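Kudevley 5 review: the planning and perception toolkit I keep recommending

Reviewed by Florêncio Barros, 25th October

I have been running Kudevley on our mobile arm since July, when version 5 came out, and I like it so much that I've become slightly tiresome on the subject at lunch. So I'm writing it all down in one place and then perhaps I can talk about something else.

For anyone who hasn't come across it, Kudevley is a software package for arms that ride on a moving base. It takes in the wrist camera, the joint readings and whatever the base knows about its own position, and gives you back a local map, a motion planner and a very good set of tools for finding out why the planner did what it did. The last part is what sold me. It comes from a small firm in Briltham and they answer their own support mail, in full sentences.

We are a small lab too (Illbridge, two floors up, terrible lift) and our job is picking small things up off floors in buildings that were never laid out with a robot in mind. Before this we had our own planner, which I wrote, and which I was fond of in the way you are fond of an old car.

Getting it going

Installation took an afternoon. The installer checks your drivers first and stops with a plain message if something is missing, and it had found our out-of-date camera driver before I'd finished my tea. You describe the arm in one file and the gripper in another. Keeping those two apart sounds like a tiny thing, but we change fingers all the time, and being able to swap one file and leave the rest alone is lovely.

The calibration routine is the best I've used. You put the printed board down, press start, and the arm wanders through its poses and tells you after each one how much that pose helped. If it has enough it stops early! My old script always did the full set, whether it needed to or not, and I used to go and answer letters while it ran.

One grumble: the settings for the base live in a completely different part of the menu from the settings for the arm, and the search box doesn't look in both. I still go to the wrong one first.

The planner

Fast, and calm with it. By calm I mean that if you ask for the same move twice from the same start, you get very nearly the same path twice, where a lot of sampling planners will give you something sensible and then a great looping swing past your ear. There's a slider called "patience" that trades time against path length. I leave it at 200 milliseconds for everyday work and put it up to 500 when the arm is close to a wall.

I ran 1,000 recorded start and goal pairs through it overnight, all from our own logs, to compare it with my planner. Kudevley found a path for every pair that mine had managed and for a good few that mine had given up on. I was cross for the length of one cup of coffee and then deleted my planner from the robot.

The replay window deserves a paragraph to itself. Every plan is kept along with the map the planner had at that moment, so you can step back to any decision and see what it believed. Click on a bit of the path and it will show you which obstacle pushed it there. I found a mistake in our gripper model this way on the second day. The fingertips had been given too much padding, and the planner was quite properly refusing to go near the skirting of anything.

Perception

This is where I expected to be let down, having been let down by nearly everyone. Floors are hard for cameras. A polished floor gives you back the lights and part of the wall, a patterned one is full of edges that aren't the edges of anything, and depth readings go ragged on both. Kudevley fits the big flat surfaces first, floor and walls, and only then asks what is left over. Each leftover gets two scores, one for standing proud of the surface and one for looking different from it, and you can see both and decide how they are mixed.

The default mix leans hard on looks. On plain lino that's fine. In a fancier room I'd turn it down straight away, and I'd like to see the manual say so near the front, instead of tucking it in with the advanced settings.

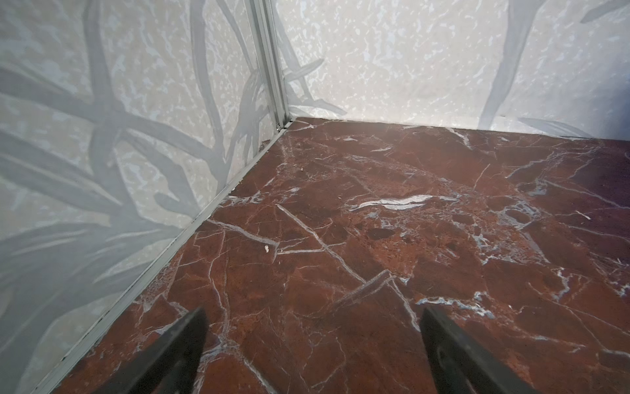
Surface profiles are the new feature in version 5, and they're the reason I'd tell people on version 4 to move up. A profile is a short sweep of one kind of floor or wall, which the software uses to learn what ordinary looks like there, so that it stops getting excited over it. You make one by pointing the wrist camera at a clear patch and waiting. I had planned to use them only for carpets, but they earn their keep far more on something like this dark red marble, where pale veins run and branch all over the stone and the two things worth noticing are a tiny off-white crumb and an even smaller pale speck. Colour alone isn't going to separate a pale crumb from a pale vein. The walls get their own profile, and I'd advise making it with care when they carry a pattern like those big grey grass blades, as long curved shapes running near the floor line are just the sort of thing an edge finder wants to join up with the seam. Corners are handled separately, with a setting for trim, so a metal strip at the join can be treated as part of the wall.

Profiles can be shared between robots, too. Our friends in Bragança sent us one for slate and it loaded without a murmur.

Tooling and scripting

The scripting side is Python and reads well. Functions are named after what they do, and the error messages tell you which value was wrong and what was expected. There's a dry run mode that goes through a whole job with the motors off, and I now use that before anything new goes near the real arm.

Logs are plain files in plain folders. They do grow, and the automatic tidy-up is switched off to begin with, so turn it on or buy a bigger disk.

What I'd change

The settings menu, as above. The map view has no undo, so if you delete a region by accident you have to scan it again. Profiles can't be renamed once saved, and I now own one called "test test floor new" that I will apparently be using until I retire. The fan on our little onboard computer is also busier than it used to be when perception runs at the full rate. Dropping the rate by half quietened it and I haven't missed the extra frames.

Would I buy it again? Yes, and quickly. If your arm is bolted to a bench and picks the same part from the same tray, it's more than you need, and the free edition without the base support will do you very well. For anything that rolls about and has to cope with whatever floor it finds, have a proper go with the trial, and make your surface profiles on the first morning.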